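Incombe clinic extends wound closure service

20/03/2022

The outpatient clinic in Incombe will offer minor wound closure on five days a week, up from three. The change applies to cuts and small excisions that need sutures under local anesthetic. Patients with deep or contaminated wounds will still be sent to the hospital.

Clinic manager Mariann Fekete said the service handled some 500 cases last year. Average waiting time was not published.

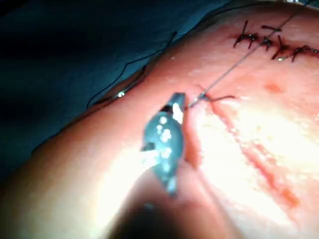

Follow-up visits

Suture removal moves to the second floor and requires an appointment. Slots are 10 minutes long and can be booked by phone or at the front desk. Dressings will be changed at the same visit.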